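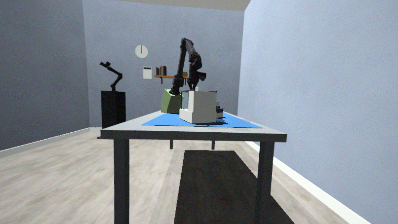
Bulix es un paquete de simulación para robots manipuladores, desarrollado y comercializado por la empresa Sterketti. Se ofrece como producto de licencia anual y está dirigido a laboratorios universitarios, centros de formación y empresas que quieren probar tareas de manipulación antes de trabajar con un brazo físico. El paquete contiene un motor de física, un editor de escenas y una biblioteca de objetos y habitaciones.

Historia

El desarrollo comenzó como herramienta interna de Sterketti, bajo la dirección de la ingeniera Sanne Jansen. La primera versión solamente permitía una mesa y un brazo, sin paredes ni otros elementos de entorno. Las habitaciones completas fueron añadidas en la segunda versión, publicada en un mes de agosto, junto con el sistema de sombras que se utiliza todavía. La biblioteca de objetos fue ampliada después por Gediminas Šimkus, autor también de la mayor parte del manual.

Características

Las escenas se construyen a partir de plantillas. La plantilla de mesa, que es la más usada, comprende una mesa rectangular, un tapete de color y un brazo articulado negro con pinza. Sobre el tapete se colocan los objetos de la tarea, por ejemplo recipientes y cuerpos en forma de caja. El entorno puede llevar elementos que no participan en la tarea, como un reloj de pared o un estante con libros, y también un segundo brazo sobre pedestal. El usuario puede cambiar los colores de las paredes y del tapete, la posición de la luz y el punto de vista.

La biblioteca contiene más de 700 objetos. Cada objeto tiene masa y fricción propias, que se pueden modificar en un archivo de texto. Los objetos translúcidos se admiten, pero su cálculo es más lento.

El motor trabaja a 1000 pasos por segundo de tiempo simulado. Este valor se puede reducir a 400 en ordenadores menos potentes, aunque el manual no lo recomienda para tareas de agarre con dedos estrechos.

Modalidades

Bulix se distribuye en 2 modalidades. La modalidad Prisesgate está pensada para la enseñanza e incluye ejercicios preparados y un cuaderno para el profesor. La modalidad Verbeke incluye el editor completo, la importación de modelos propios y la ejecución de varias escenas en paralelo. El paso de una modalidad a otra no exige reinstalar el programa - basta con introducir una clave nueva.

Recepción

Los usuarios han valorado positivamente el editor y la claridad del manual. Las críticas se refieren sobre todo al contacto entre objetos apilados, que a veces produce vibraciones pequeñas, y a la falta de materiales blandos como telas o cables. También se ha señalado que la versión en español conserva algunos menús sin traducir.

Véase también

Brazo robótico
Cinemática inversa
Motor de física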